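Kitchen gallery: the Werlow Street house

Posted November 2019

The kitchen is finished, apart from one cabinet door that came with the wrong hinges. We promised several people a page they could look through, so this is it. The room is small, 13 feet along the window wall and a little less the other way, and most of what we did was about getting more use out of the same floor. Katalin Tóth drew the plan and Bence Kelemen did the cabinets and the counter. The plumbing was done by Pastitz, who also did the upstairs bath in January.

The notes are short. If you want measurements for something, write to us and we will look them up.

The sink and counter

We went back and forth on the sink more than on anything else. The old one was stainless, two bowls, and neither bowl was big enough for a roasting pan. Katalin wanted a single deep one in black, mounted under the counter so crumbs could be wiped straight in. Bence was worried about water spots. He was right about the spots, but a cloth takes care of them and we would choose the same sink again.

The counter is white all the way along. We looked at a gray sample from Gudier and it made the room dark by the middle of the afternoon, so that was out. White shows coffee and beet juice right away. It also means they get wiped up right away.

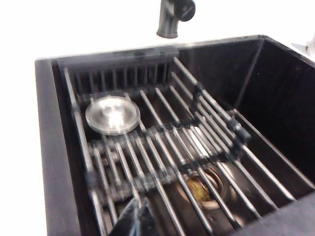 The faucet was chosen last. We had one picked out in chrome and returned it when the sink arrived, and paid $16 to ship it back. Matte black was the other choice in the same shape. It sits behind the sink, and Bence moved the hole back slightly from where the template had it so there would be room to clean around the base.

There is no draining board cut into the counter. A roll-up rack goes over the sink when there are dishes to dry, and it rolls away when there aren't. The rods are metal and long enough to go across with no trouble. Pots go on it upside down. Wine glasses do not, after the first one. We also rinse lettuce and berries on it in a colander, and it is a good place to set a hot baking sheet for a minute.

Inside the sink, against the back, there is a black rack with upright slats. It keeps small things off the counter. We had a ceramic dish for that before and it always had a puddle in it.

A few things on upkeep, as people have asked:

Dish soap and a soft cloth are enough for every day. For hard water marks we use white vinegar and water, half and half, left on for a few minutes and rinsed well. No scouring powder. The roll-up rack gets a proper scrub once a week, mostly at the connectors, where the gunk collects. The slatted rack gets the same treatment on the same day - otherwise we forget it.

What it cost

The counter was the largest item and we are not going to put that number here, as prices vary so much by area. The sink and faucet together came in under $1,000. The plumber charged $180 for the hookup, with the old trap taken out and a new one put in. We did the tear-out ourselves over two evenings and carried the old counter to the dump in pieces.

What we would change

The outlet to the left of the window is too close to the corner, and the plug on the kettle has to go in sideways. Simon, our neighbor, spotted this while the wall was still open and we did not listen.

We would also have ordered the cabinet under the sink with a drawer at the bottom. A deep sink takes up a lot of the space below, and what is left is an awkward shape. At the moment it holds a bucket, the dishwasher tablets and a box of rags. Bence thinks he can fit a shallow pull-out in there and has made a cardboard one to try it.

The hinges for the last door are on order. After that comes the pantry shelf, and Katalin has a drawing for it already.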